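Sorting shoes at the Larkley open day

The workshop at Larkley is at the end of a gravel lot, past a tire store. Holovko, the firm that rents it, opened the doors to visitors in February for the second time. I got there early and stood near the front with a paper cup of coffee.

The job on show was shoes. Ninalura, the arm Holovko has been building for small returns warehouses, has to pick up canvas shoes from a cloth, find the mate for each one and set the pair down with the toes facing the same way. Shoes are harder than boxes. They bend, the laces get in the way, and a left looks a lot like a right.

Each run lasts up to seven minutes. An engineer lays the shoes out by hand, steps behind a line of tape and starts the program from a laptop. The arm has a small camera near its gripper, so it gets a close view of whatever it is reaching for.

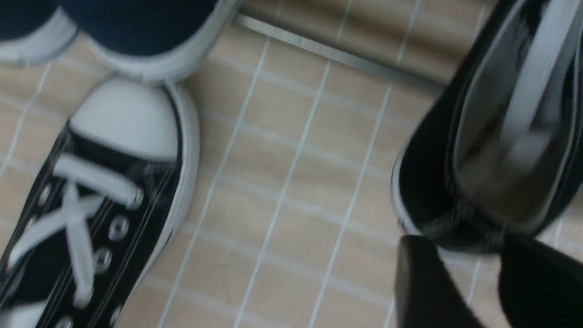
Trinh Ninh told the group that the grip was the easy part by now, and that most of the past year had gone into teaching the arm when to let go. A bad release tips the shoe on its side and the run has to start over.

Holovko has logged 516 practice runs so far. It wants a first unit working at a returns depot in Bumcombe, where a shift handles some 40 bags of mixed footwear. A woman beside me asked about boots. Boots are on the list for later, the engineer said, and went back to the laptop to set up the next run.

Last updated: 28/04/2025

Get our newsletter by email. You can unsubscribe at any time.

Contact us | Copyright, all rights reserved | Back to top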